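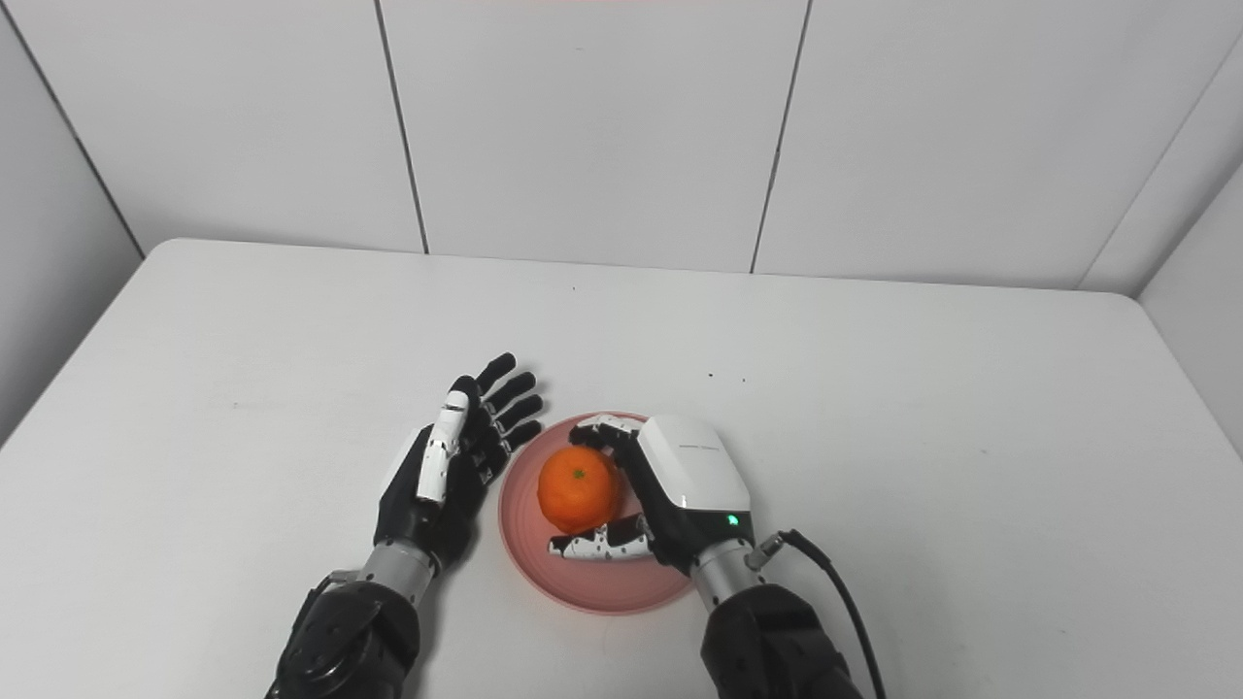 My project for the local government unit was about why so few people in Cullemley turn up to ward meetings, and I picked it mostly because I live there. The ward has 2,274 registered voters. At the December meeting I sat in on, the chairs were mostly stacked against the wall, and the councillor, Mutua Ondieki, had started early. I'd planned a long survey and my tutor talked me out of it, so I went door to door on six streets with four questions. People talk more if you bring something, so I took fruit – a bright orange mandarin like the one on the pink plate is easy to hand over a gate. I got a lot of answers about potholes before I got any about meetings.

The biggest thing I found was that the notices don't reach people. They go up at the Lestholm library, and half the ward does its shopping the other way and never passes it. Start time came second. Anyone working a late shift misses the whole thing, and there are plenty of late shifts around us. 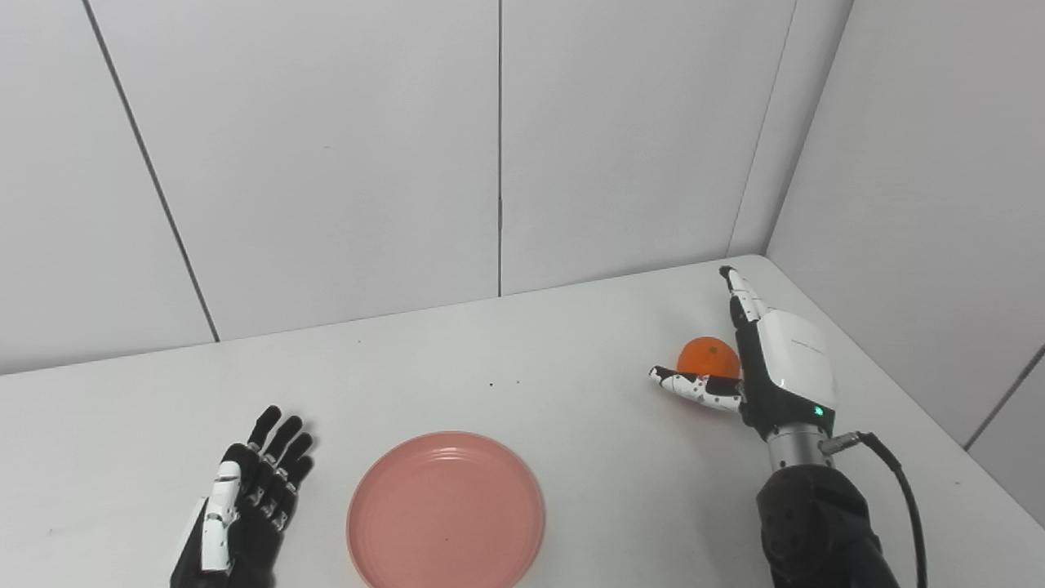

Rowena Magbanua told me I was being too easy on the residents. She said she's put flyers through doors on her own street, twice, and the same handful of neighbors came both times, so a better notice board won't fix much by itself. I went back and forth on that and ended up changing my second recommendation.

What I'm suggesting now is that the meeting moves around the ward, with one in every part of it over the year, and that the minutes get read out at the start – short ones! I'd also like the ward office to text people. Araba Akpalu in my group priced it for over 2,000 numbers and it came in under what they spend on printing.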